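Rakena Daypack, navy
Reviewed by Taras Hordiienko

I bought the Rakena in August to replace a Drallulent bag that had lost its main zipper. I carry it to work and back, 19 minutes each way on foot, usually with a lunch box, a charger and a sweater.

The carry handle is the best part. It stands up on its own, so you can grab it without looking. The straps are comfortable up to a full load of groceries – past that they dig in.

The front zipper is light gray and easy to find against the navy. It stuck twice in the first week and has been fine from then on. I would have liked a second pocket inside. Small things sink to the bottom, and I now keep my wallet in my jacket.

For the price I'd buy it again. The Fatangate is roomier but heavier.
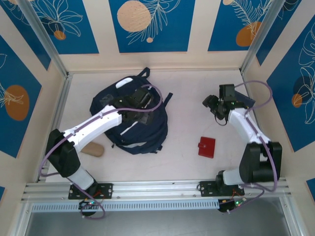 Navy backpack with the handle up, small red wallet to the right.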